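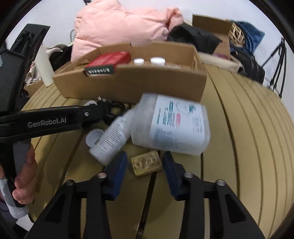

Outdoor furniture & wash-up supplies check
Site: Drunevham, rear courtyard
Done by: Hadiza Obi
Date: 12 July 2019
Copy to: Salamatu Iyamu

Y = fine, N = fix, W = watch. Comments short please, last one ran to 2 pages and Salamatu had to retype it.

SECTION A - TABLES

A1. Round slatted table, stable when leaned on - Y
Small rock toward the door side. Pavers, not the legs. Leave it.

A2. Slats sound, no splinters or lifted edges - W
Ran a rag over the lot, snagged once near the rim. Light sand and a wipe of oil before September. Colour still good.

A3. Gaps between slats clear - W
Crumbs and old soap in the grooves. The wide gap in the middle is the worst, anything small left on top sits right over it. Brush out weekly, dry brush first. Check for finger traps while your there, kids use this table.

A4. Fixings tight underneath - N
One bolt turns by hand. Gotell kit has the right spanner, the one in our drawer is a size too big.

A5. Long table - Y
Nothing to report.

SECTION B - BOTTLES, SOAP, CLEANING PRODUCTS

B1. Products stored upright when not in use - N
Big white bottle and the smaller one both lying on the round table. Stand them up or put them away. Fourth time I've written this.

B2. Caps on - N
Loose white cap next to the small bottle. Match it up, screw it down, and if it doesn't fit anything bin it. Not leaving it there as a choking hazard.

B3. Labels readable, contents match label - W
Both have their labels on. Nothing to be decanted into an unlabelled bottle, ever. If a label goes soft or peels, write the name and date on tape and tell Salamatu.

B4. Bar soap on a dish or rack - N
Yellowish block straight on the slats. Needs a dish with drainage. Makes the boards slippery and then someone puts a mug on it. Maillard order has dishes on it, pack of 4, still waiting.

B5. Out of reach of under fives - N
Table height is not out of reach. High shelf inside the back door, latch on.

B6. Safety sheets in folder - Y
Folder is there, sheets are in it, order is a mess. Will redo when I get an hour.

SECTION C - GROUND AND ACCESS

C1. Path to gate clear, at least 70 cm - Y
Clear after we moved the planter.

C2. Drain grate seated - Y
Leaves cleared off the top.

C3. Hose coiled - W
Coiled, badly. Trip risk at the tap end.

C4. Cardboard and packaging off tables and out to recycling - N
Flatten boxes same day. Soggy cardboard marks the timber.

C5. Shade sail ropes - Y
Retied the corner by the fence.

ACTIONS
Tighten bolt on round table, Hadiza, this week
Sand rough spot and oil, Fikville crew when they're next out
Soap dish, chase Maillard, Salamatu
Bottles to high shelf, everybody, at close
Brush grooves, add to weekly roster

Sail and furniture repairs quoted at $3000 all up, wich is too much. Get another price before anyone signs.

Signed H. Obi
Recheck: September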